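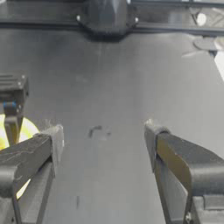
Drernex launches the Jaren, a curing light that dental offices can wipe down in one pass

USTAVBERG, November 2022 - I've been writing product news for Drernex for a good while now, and I don't usually get to tell you about something I've been bugging our engineers for since before I worked here. So please forgive me if I sound a little excited. Our new cordless curing light, the Jaren, is ready to ship to dental practices, and I think it's the nicest thing we've made!

If you work chairside you already know the problem with a lot of curing lights. They do the job fine, but they're a pain to clean. There's a seam where the head meets the handle, a rubber button that collects gunk around its edge, a charging contact with a little groove in it, and you end up going after all of it with a folded wipe between patients. We heard this over and over when we visited offices in the spring, and one hygienist handed me her old light and told me to try cleaning it myself. I gave up pretty fast.

The Jaren has a one-piece sealed shell from the tip to the end of the handle. The button sits under the shell, so you press on a slightly dished spot and feel a small click. Charging is done through the base with no exposed contacts at all. You can use the same surface wipes you use on the rest of the operatory (the list of approved ones is in the box and on our support page).

Now for the light itself. There are 2 output settings, standard and high, and you switch between them by holding the button down until it buzzes. The default cure is 10 seconds. I know some of our competitors offer a whole menu of modes, and we did build an early version with more of them, but the dentists who tried it kept going back to the same couple and asking us to take the others out. So we took them out. The head is slimmer than on our older model and swivels all the way around, which makes the back molars a lot easier to reach, especially on kids and on anyone who can't open very wide.
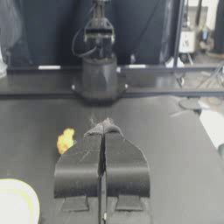
Drernex Product News Team

Battery life was the other big thing on my wish list. The Jaren should get a busy office through the day, and when it's running low the ring at the base turns amber well before it quits on you. If you forget to put it back at night (we all do it), a short stop on the charger will give you enough for the next couple of fillings. The battery can be swapped by your dealer, and you won't have to send the whole unit back to us and wait.

We worked on this one together with Fallahi, the family-run dental supplier a lot of you in the region already order from. They lent us their showroom, they put early units into 11 practices starting in May, and they passed along every complaint, including the ones about the color of the charging base. It was a sort of mint green. It's white now. The feedback that mattered most to me was about weight, since the first units were a bit front-heavy and people's wrists got tired. We moved the battery farther back in the handle and that was the end of that.

Each kit comes with the light, the charging base, a power cord, a clip-on eye shield and a starter pack of 27 disposable barrier sleeves. More sleeves can be ordered through Fallahi or straight from us, and the ones made for our older light will fit too, so please don't throw out what you have in the drawer. The older model isn't going away just yet. We'll keep selling tips and chargers for it, and our repair desk in Ustavberg will keep fixing them. 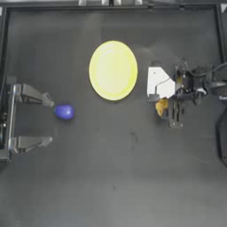 Price depends on how many chairs you're outfitting, so the best thing is to ask your Fallahi rep or give our sales desk a call. There's a trade-in credit for any working Drernex light, whatever its age, and for a limited time we're including a second charging base with orders of two lights or more. Dental schools get their own pricing, and I'd love to see this in student clinics.

We'll also be doing short demos at the Fallahi showroom through the end of the year. You don't need to sign up, but call ahead if you're bringing the whole office so we can have enough units charged.

About Drernex
Drernex designs and builds small handheld equipment for dental practices, including curing lights, polishers and shade-matching lamps. We're based in Ustavberg, where all our products are assembled and repaired.

Press contact
Product News Team, Drernex, Ustavberg. Product photos, the full spec sheet and loan units for reviewers are available on request.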